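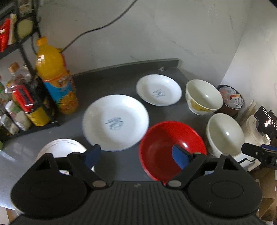 Şükran Ekinci reckons I should stop fiddling with the grasp planner and sort out my timestamps first, and she left a comment under the last post saying so in rather stronger language. Her point was that if the gripper width and the camera pose don't agree on what time it is, no amount of clever planning on top will help, and I'd be tuning noise until Christmas.

She was right, annoyingly. So this post is about clocks. Sorry to everyone who came for bowls and plates (there will be bowls and plates, further down).

Oct 23, 2023

The way Tratlow works at the moment, there's one process reading video, one reading the gripper, and a third that glues the two together and writes an episode. I wrote the glue in September, in an afternoon, and it shows. It took whatever gripper reading had arrived most recently and stuck it on the current image. Fine when everything's keeping up! Less fine when the disk gets busy and the images queue, because then the picture is old and the width is new, and the log cheerfully says they belong together.

I went back over 1,506 episodes with a little script that compares the finger gap we logged with the gap you can measure from the two blue pads in the image. In 62 of them the two drifted apart by more than I'm happy with. The nasty ones all have the fingers closing in the log while the picture still has them wide open, so the model learns to shut its hand early, in mid-air, well short of the rim. I'd been blaming the policy for that for weeks.

The fix is dull. Every message now gets stamped at the source, the glue keeps a short buffer of gripper readings, and it interpolates to the image time. If there's no reading on both sides of the image it waits, and if it waits too long it drops the image and shouts about it. I've put it on a branch called detlow and I'll merge it once it has survived a full evening of recording.

Jae-hoon Byun asked whether I could just shift all the old logs by a fixed amount and save them. I tried, and no - the lag wanders within an episode, so a shift that mends the start wrecks the end. The 62 are out of the training set for now.

Right, crockery. The segmentation still struggles with a small plate sitting behind a bigger one when both are white with a bluish print in the middle. It wants to make one long plate out of them. The red bowl it gets every time, even with half of it hidden behind the gripper, and the shiny spot inside doesn't seem to bother it. I've got 24 hand-corrected masks of overlapping white plates to retrain on, and I'd like more before I believe any result.

Next up is the 2 second pause at startup, which Şükran also has opinions on.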